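How to nominate a film for an official list without wasting a nomination
Posted by Mahsa Ansari, 16/07/2022

Every round somebody asks how this works, and every round they get four different answers. I've been nominating on Wirkbridge long enough to distrust most of them, mine included.

Before you start
Look up the film's check count. The cutoff for the small-film list is 247 checks. If yours has 1,328 it belongs in the main poll, and no amount of pleading in the thread will change that. Ignore the count shown on the Ullier mirror. It is supposed to refresh nightly. I have my doubts.

Step 1. Watch the film
You'd think this went without saying. Read a few nomination posts and see if you still think so.

Step 2. Search the old threads
Search by original title first, then the English one. Titles with accents often fail, so try it without them too. A film that already lost can come back after two rounds.

Step 3. Write the post
Title, year, director, running time, current checks. Then a paragraph on why. "Underrated masterpiece" tells me nothing and I skip those. Say what happens in it and who might like it. Anything under 60 minutes goes in the shorts thread, even if the database calls it a feature.

Step 4. Get a second
You need one member to second you before the round closes. People will tell you to trade seconds by private message – I don't, and I don't believe it helps as much as they claim. Half of those traded films come last anyway.

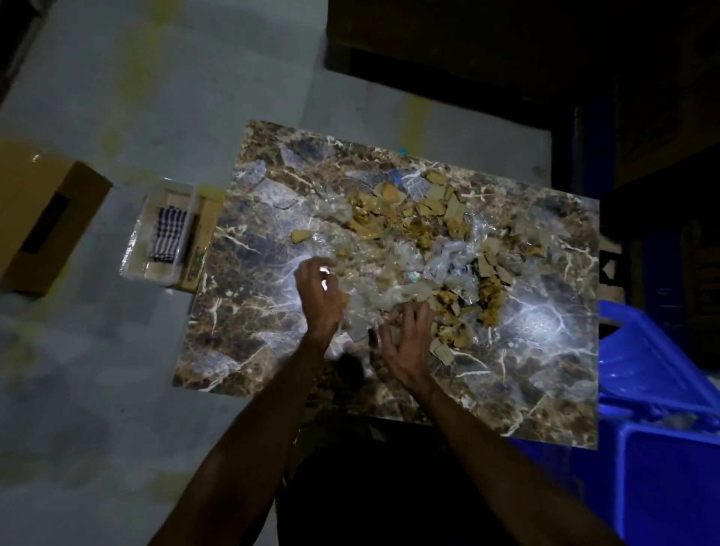 Crumpled clear plastic and torn beige scraps on the marble-patterned table

Step 5. Vote
Rank at least five films. The Illik script that fills in your ballot from your ratings is popular, but check what it gives you. Mine once put a film I hated in second place.

Does any of it matter?
Maybe a little. The last winner I nominated, Ho, got onto the list and picked up some new checks. How many of those people sat through it to the end is another question. The full list stands at 3,665 titles and I have seen plenty that I can't explain.

Nominations for the next round go in the new thread, not under this post.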